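The Nureck pouch bag by Lefèvre: a review

6 min read

I bought the Nureck in February to replace a washbag whose lining had gone sticky. It is sold as a general pouch, so the shop had it on the same shelf as pencil cases and lunch bags, and the label suggests no particular use. Mine has been used for toiletries, then for chargers and plugs, and for the past few weeks as a place to keep knitting.

Lefèvre make it in two colours, navy and a pale stone. I chose navy because stone would show toothpaste. There is one size.

Shape and cloth

The Nureck is a soft, boxy bag with rounded top edges. The fabric looks much like denim, dark blue and slightly mottled when light falls on it, so small marks don't stand out. It feels thick for a bag of this price. It has no stiff board in it that I can find, and the shape comes from the cloth and the seams.

A darker piped seam goes along the bottom edge. On my old bag the base was the first part to sag, and the piping does seem to help with that. With a few things inside, the Nureck sits squarely on a shelf. Filled unevenly it leans, as any soft bag will, and a heavy bottle is best put in the middle.

There is a small metal ring on the side. I hang the bag from it on the hook behind the bathroom door. It hangs a little crooked when full, but it has held a full-size shampoo, a hairbrush and the usual small items without pulling at the stitching.

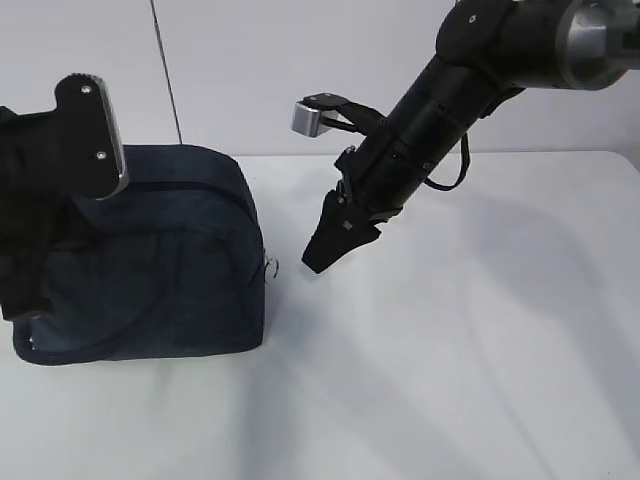 The zip

The zip runs along the curve of the top and down the side, so the bag opens wide. This is the main reason to buy it over the cheaper sort with a straight zip across the top. You can see what you have and lift out one thing without tipping the rest on to the bed.

A zip on a curve is harder to run than a straight one. For the first fortnight mine was stiff at the corner, and I had to hold the cloth with one hand and pull with the other. It has eased since then. It still catches if the bag is packed right up to the top, and the answer is to take something out.

The pull is metal and small. I can manage it with dry hands, but with hand cream on it slips. I tied a short loop of tape through mine, and would have liked Lefèvre to fit something similar. Anyone with sore fingers should try the bag in a shop first.

Navy Nureck, standing upright 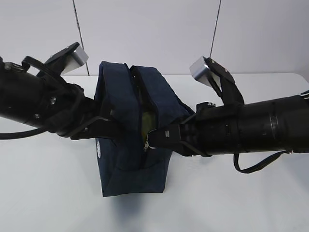
Words: Household reviews editor, Gralham Home Pages

What it holds

As a washbag it takes a week's things for one person. For two people sharing, it would be tight. Bottles stand up better than they lie down, and I now pack the tall ones along the back and put flannel, razor and tablets in front. There are no inside pockets on mine, so small things sink. A little tin for hair grips and plasters solved that.

For cables it is better still. I roll each one, put a band round it and stand the rolls side by side. My laptop charger, a phone charger, a travel adaptor and a pair of headphones go in with room over. The cloth gives some padding against knocks, although I wouldn't trust it with anything made of glass.

Knitting was the least successful use. The bag takes two balls of wool and a sock in progress, but the yarn finds its way into the zip unless you are careful closing it.

Washing

The label says to wash at 30 and dry flat. I have washed it 9 times now. The first wash left the water blue, so do it on its own or with dark things. The colour is a shade lighter than it was and the piping has kept its shape. It takes more than a day to dry indoors. Stuff it with a small towel while it is damp, or the top edge dries with a crease in it.

Compared with the Irkau

I also have an Irkau pouch of much the same size. The Irkau has a wipe-clean lining and two inside pockets, and it is better for leaky bottles. Its base is flimsy and it falls over when half empty. I use the Irkau for swimming and the Nureck for everything else.

Worth buying?

Yes, if you want a plain bag that stands up and opens wide. Go for something lined if you mostly carry liquids. I have since bought a second in stone for my sister, who keeps her sewing things in it and has no trouble with the zip.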